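Cleaning the contact list before the move
7/23/22, by Myrto Dimitriou

In our office we are changing the customer database. The old one is called Varkus and we have used it for 11 years. The new one is Liltutum. My manager gave me the job to prepare the contacts, and I want to write down how I did it, maybe it helps somebody with the same task.

We had nearly 3000 contacts. Many of them were double, and the old system did not warn us when two colleagues typed the same company. One customer, Bodinier, existed 14 times, with small differences in the spelling and the address.

My first idea was to import all and to clean later. Jeanine Willems, who did a similar move before, told me to please not do this. In Liltutum the merge tool takes only three records at once, and after merging you cannot go back. So I exported everything to a spreadsheet and worked there. 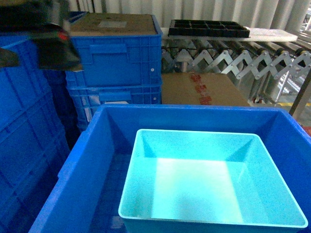
I sorted by email address first, not by name. Names are written in many ways, but the email is mostly the same. After that I made a new column with the word "keep" or "merge", and I sent the sheet to the sales team for checking. Abdul-Rahman found nine contacts that I wanted to merge and that were really different people in one family business. I was glad that I asked him!

The fields took me more time than the contacts. In Varkus we had a free text field for the country, so there was "USA", "U.S." and also "America". The new system has a fixed list, and every row with another spelling is refused. I used find and replace, one country after the other.

For the test I imported only the small list from our Duangkaew office. The phone numbers lost their first zero. I changed the column to text format, deleted the test records and tried again, and then the numbers were correct.

The notes and old attachments are still in Varkus. We keep the license until October, and I have to decide before then which ones we take with us.

Last updated: one day after posting, corrected a typing mistake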